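**Urnbridge, 7 May 2019.** The training room at Kurkura has a new kind of student since this spring. Two robot arms are learning to handle metal parts, and their teachers are the same people who did this work by hand until now.

The method is simple to explain and slow to do. An operator sits at a desk with a hand controller and moves the arm through the whole task, from the first approach to the release of the part. The computer saves the positions of the arm together with the pictures from a small camera at the wrist. After enough of these runs, the engineers use them to train a program which should later move the arm without the operator.

Wen-hsiung Fu leads the teaching group. He came to the company as a machine fitter and had never used a remote control for a robot before. "In the first week I was pushing too hard all the time," he said. "With my own fingers I feel when I touch the metal. With the controller I must look, and I must learn what the contact looks like."

For this reason the operators spend a large part of their time with the wrist view open on the screen. At a short distance the view shows very little of the room, and shiny metal makes it more difficult, as strong light can hide the edges an operator wants to follow.

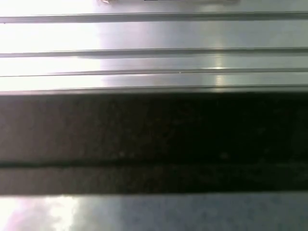
*Wrist camera view during teaching at Kurkura: ribbed metal at close range, with glare on the left side.*

The group has recorded 321 runs until now. Of these, 291 were kept for the training. The others were removed, mostly when the operator stopped in the middle and started again, or when the arm waited too long in one position. Mr. Fu says that a run with a small correction in it is still welcome, and he asks his colleagues not to repeat a run only to make it look nicer.

There is also an older way of teaching in the same room. The operator takes the arm itself and leads it by hand along the path. Some of the fitters prefer this, and they find it less tiring for the eyes. The hand of the teacher can come in front of the camera, however, so these runs are at present used only for setting the start positions.

The project is called Morine inside the company. It is paid together with Wouters, a supplier of metal profiles, which wants to use the arms for sorting and packing. A first test without an operator is planned for December at the Wouters warehouse. Until then the teaching continues in two shifts, and Kurkura is looking for more fitters who would like to learn the controller. Experience with robots is not required.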